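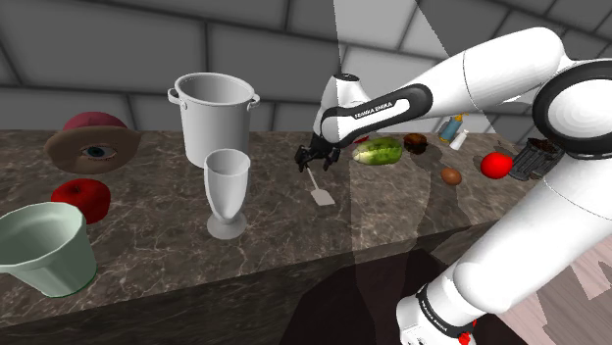
Sallusis withdraws Brakine 4 grasp controller after simulation fault

Droridthorpe, 08/07/2018. Sallusis has withdrawn version 4 of its Brakine grasp controller following a fault found in simulated kitchen trials. In 24 of 400 runs the gripper continued downwards after the contact limit had been reached. The target in the affected runs was a thin-handled utensil, such as a spatula, lying on the worktop.

The fault was traced to the contact filter, which delayed the stop signal by 50 milliseconds. The arm's own force limits were not altered. No hardware was damaged and there were no injuries.

"The stop signal was correct but late," said Loan Ngô, head of controls. "Version 3 does not use this filter and is not affected."

Users of version 4 should return to version 3 and keep hands clear of the worktop while the arm is powered. A corrected release is due in November, after a repeat of the full trial set.

Press contact: Aoife Ní Bhriain, Sallusis press office.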